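Sports shirts still smell after washing. Are those "sport" detergents a scam?

Posted in Laundry & Clothing Care

hemlock_ave

I run three or four times a week and my polyester shirts have reached the point where they come out of the washer smelling fine, get pulled on, and ten minutes down the road they smell like I've worn them for a month. My cotton T-shirts don't do this. Same washer, same detergent, same person sweating in them.

I have been told by various people to use vinegar, baking soda, vodka in a spray bottle, the freezer, and a special sport detergent called Flolo that costs way more than what I buy now. I bought the Flolo. I used the whole bottle. I would say the shirts smell like Flolo for the first ten minutes and then they smell like before, so I've paid for a different first ten minutes.

What I want to know is whether any of this does anything, or whether polyester just has a life span and I should throw the shirts out. I'm not looking for "it works for me!" unless you can tell me what you compared it to. Front loader, city water, usually a cold quick wash with everything mixed together. I line dry in summer and use the dryer from October on.

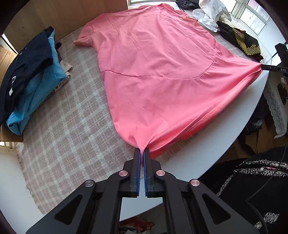 I should add that I don't leave them in a gym bag. They go in the hamper when I get home and I do a load when the hamper is full. Fabric softener goes in every load, my wife likes it on the towels. If the softener is the problem please say why, I've read that it is and I've read that it's fine.

Chaiwat Meesuk

It's mostly the softener and the quick wash, and partly the hamper. I'll take them one at a time and tell you which parts I'm sure of.

Polyester doesn't soak up water much but it hangs on to oil. The sweat itself rinses out easily. The body oil doesn't, and bacteria live on that. When you warm the shirt up and get it damp again, the smell comes back. That explains your ten minutes, and it explains why cotton behaves better in the same load. This part is well established and you don't have to take my word for it.

Softener leaves a coating. That's how it makes towels feel soft. On a running shirt the coating is one more layer for the oil to sit in, and it gets in the way of the detergent next time. Leave it out of any load with sports clothes in it. Your wife can keep it for the towels, though they'd dry you better without it.

A quick wash is made for clothes that aren't really dirty. Mine at home is 29 minutes from start to finish, and by the time you take off the filling, rinsing and spinning, the shirts spend very little of that sitting in detergent. Run the normal cycle, warm if the care label allows it.

Now the remedies.

Vinegar: I doubt it. It's a weak acid and it does help with hard water deposits, but it won't do much about oil. If you pour it in along with the detergent you're working against yourself. People report that it works, and I notice they nearly always started doing it the same week they stopped using softener.

Baking soda: harmless. Slightly helpful at best.

Vodka: covers things up for an evening. Theater costume people use it on pieces that can't be washed. Your shirts can be washed.

Freezer: no. The bacteria wait for you.

Sport detergent: some of them have better enzymes than the cheapest regular stuff, and some are regular detergent with more perfume. I haven't used Flolo. Look on the back for enzymes, especially lipase or protease. If the label only talks about "freshness technology," put it back on the shelf.

What I would do is a long soak. Turn the shirts inside out, use warm water and an oxygen bleach powder (the kind for colors, never chlorine), and leave them overnight. Then a normal wash, no softener, a bit less detergent than you think you need. Check the care label first and test somewhere that doesn't show.

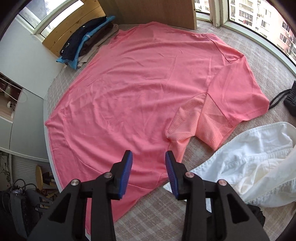
The water will probably go cloudy and a bit disgusting. Don't read too much into that either, since leftover detergent makes cloudy water too and so does loose dye. The only test that counts is the ten-minute one. If you have two shirts of the same age, soak one and leave the other alone, wash them together, and run in each. That'll tell you more than this whole page will.

About the hamper: damp shirts under a pile of other damp things is a gym bag with a lid. Hang them over something until they're dry, then put them in.

zenevia_mom5

I have 5 kids in soccer and I use vinegar every load and NOTHING smells. Two cups right in with the soap. My sister in Prustevmont does the same. Also try hanging them in the sun, it kills everything.

hemlock_ave

Thanks both. zenevia_mom5, do you use softener as well?

zenevia_mom5

No never, it breaks my youngest out

hemlock_ave

OK, so that doesn't settle the vinegar either way.

I did the soak with one old shirt and left another one alone, both bought in the same sale. 48 hours instead of overnight because I forgot it was in the tub. Washed them together on normal, warm, no softener. The soaked one got through a whole run and smelled like a shirt somebody had run in, which I can live with. The other one was better than usual but still had the old smell by the time I got home. So the soak did something and dropping the softener did something, and I can't say how much of each. One pair of shirts isn't much to go on and I knew which was which, so I may have been sniffing generously.

I'll do the rest of them and see if it lasts. My guess is it creeps back in a few weeks.

Chaiwat Meesuk

It may well. I soak mine again when they start to turn, every couple of months in hot weather and hardly at all in winter. And clean the rubber door seal on that front loader while you're at it. Pull the fold back and wipe inside it.

dlb600

Domínguez Cleaners on my street told me to just buy wool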